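Bellen Hire Listings: README

Last updated 04/02/2020

Bellen is a set of listings for party and event hire: bouncy castles, marquees, tables, chairs, generators and catering kit. It was put together by Grestura from the price lists of small hire firms and is meant for people building booking or quoting tools. There are 1533 items from 112 firms. Each row is one item from one firm, so the same model of castle can turn up several times at different prices.

The main file is items.csv, with 16 columns. The ones most people want are item_type, day_rate, deposit, footprint_m, power_needed and delivery_area. Prices are in pounds and include VAT where the firm charges it. A blank deposit means the price list didn't mention one. A zero means the firm says it doesn't take one.

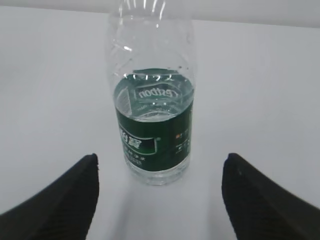
Extras are kept in a second file, extras.csv, and joined to the main one by firm_id. It covers anything sold with a hire and not returned, such as paper plates, napkins and drinks. Bottled water goes under "drinks_still", and a clear plastic bottle with a brand on the label, like the Cestbon one, has the brand in its own column and the size in another. If the price list gave no size, leave it blank.

Known problems: footprints from Mathew are in feet and haven't been converted. Fullidix lists weekend rates only, so its day_rate is empty throughout. Delivery areas are free text and need cleaning before use.

The next update is planned for May. Please send corrections with the item_id and a copy of the price list page.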